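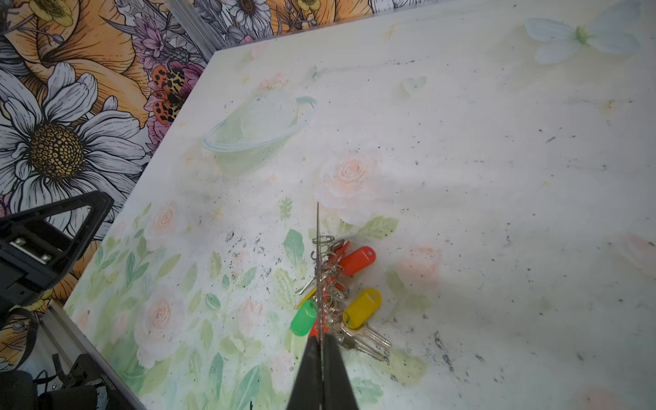
View from a Plandeck Aller wrist camera, with the two gripper fingers at a bunch of keys fitted with colored plastic tags

The Plandeck Aller is a tabletop robot arm kit made for teaching, hobby use and small research groups. It is sold as a set of parts that the buyer puts together, and consists of an arm with a two-finger gripper, a small camera mounted at the wrist, a control box and a software package named Trerkel. The kit was designed by Henrike Heitmann and Tae-yang Yoo and is sold directly by Plandeck and through a few resellers.

The name Aller is used for both the arm and the full kit. Company documents call the arm alone the "Aller unit," but this name is seldom used by owners.

Background

Plandeck began as a maker of control boards for camera sliders. Heitmann, a mechanical engineer, joined the company to work on motor mounts and proposed a low-cost arm built on the same boards. Yoo wrote the first version of the control software. Early arms were lent to nine schools and workshops, whose comments led to a stiffer base and a longer wrist cable.

The first kits had no camera. Buyers who wanted one had to fix their own to the gripper, and the drawings they shared online were later used by Plandeck as the starting point for its own bracket. The wrist camera became standard with the second version.

Design

The arm has six joints and a reach that covers most of a small table. It can be clamped to a table edge or bolted to a metal rail. The clamp is included and the rail is an extra part.

The gripper has two parallel fingers with narrow tips. Both fingers move together, so that an object is held along the center line of the hand. Wider fingers and soft finger covers are available. The standard tips are intended for small and thin objects, such as pens, cards, spoons and keys.

The camera looks out along the fingers. In normal use the tips are always in view, and the picture moves with the hand. A second camera can be plugged into the control box and placed anywhere near the table, but the basic exercises in the handbook use only the wrist view.

The control box holds the power supply, an emergency stop button and the ports for both cameras. It connects to a computer by a single cable.

Software

Trerkel runs on an ordinary desktop or laptop computer. It has two main modes. In guided mode, the user moves the arm with a hand controller while the program records the camera picture and the position of each joint. In replay mode, the arm repeats a recorded movement. Recordings can also be exported and used to train a model that moves the arm from the camera picture.

Each recording is saved as an episode. The user can name it, mark it as good or bad, and cut off the start or end. Episodes marked as bad are kept on disk until they are deleted by hand, a point that has drawn complaints from owners with small drives.

A sample set of 1,310 episodes is supplied with the kit. It covers picking up, moving, turning and stacking common household objects. The objects themselves are not supplied, apart from a set of wooden blocks.

Typical tasks

The handbook has 35 exercises in rising order of difficulty. The first ones use blocks. Later ones move on to cups, cloths, cables and keys.

Bunches of keys are placed in the last part of the book. A bunch has no fixed shape, and its keys and tags may lie in a different way each time it is put down. Metal keys can also reflect light into the camera. The handbook advises beginners to aim for a plastic tag or the ring, and to close the fingers slowly.

Table covers and backgrounds are treated in a short chapter of their own. Users are told to record the same task over several surfaces, both plain and patterned, so that a trained model does not depend on one tabletop. Printed flowers and leaves are given as a suitable pattern. The chapter also recommends changing what stands behind the table, for instance by putting up a panel with different wallpaper.

Versions

There have been three versions of the kit.

Aller 1: five joints, no camera, base made of molded plastic.

Aller 2: six joints, wrist camera, metal base. Control box with one camera port.

Aller 3: new gripper with replaceable tips, second camera port, quieter motors. Sold from January onward in place of the Aller 2.

Parts for the Aller 2 remain on sale. The Aller 3 gripper fits the older arm with an adapter plate, though the wrist cable must be changed as well.

Service and warranty

Plandeck offers a paid assembly service, in which the kit is built and tested before shipping. Repairs in Japan are handled by Kinoshita, a reseller that also runs a two-day course for teachers. The course was set up by Mitsuko Sakamoto and is taught by her and Kenta Iwasaki. The warranty covers motors and electronics but leaves out the finger tips, which are sold in packs of 3.

Reception

Reviews have been mostly favorable. Masanobu Ogura, writing in a newsletter for technical school teachers, praised the clear assembly guide and the ease of recording, and found the arm steady enough for small objects. He criticized the hand controller, which he called tiring after an hour, and the low number of spare screws in the box.

Other reviewers have noted that the wrist camera loses detail when the hand is very close to the table. Plandeck has since added a focus setting to Trerkel, which works only with the camera supplied with the Aller 3.

See also

Robot kit
Parallel gripper
Hand-guided recording
Trerkel file format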